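1/ Moved my mother-in-law's sewing stuff out of her old place in March. She kept everything. 187 spools of thread, which I know because she wrote the number on the lid.

2/ Old thread goes bad. Pull a foot off the spool and give it a tug. If it snaps easily, don't put it in your machine.

3/ Cotton was the worst. Most of the polyester was fine, even the spools from the Tavares shop that closed years ago.

4/ Buttons: I kept the sets of 6 or more and gave the rest to Slavica Angelovski for her quilting group.

5/ Patterns are harder. Libraries won't take them if pieces are missing. I spent two evenings checking and ended up with 14 complete ones.

6/ Sorting goes faster on a bed than on a table. More room, and you have to finish before you can sleep.
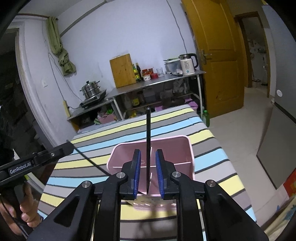
Pink basket on the striped cover, Friday night.

7/ Still need a home for the zippers. All metal, mostly 7 inch, mostly brown. Message me if you sew skirts.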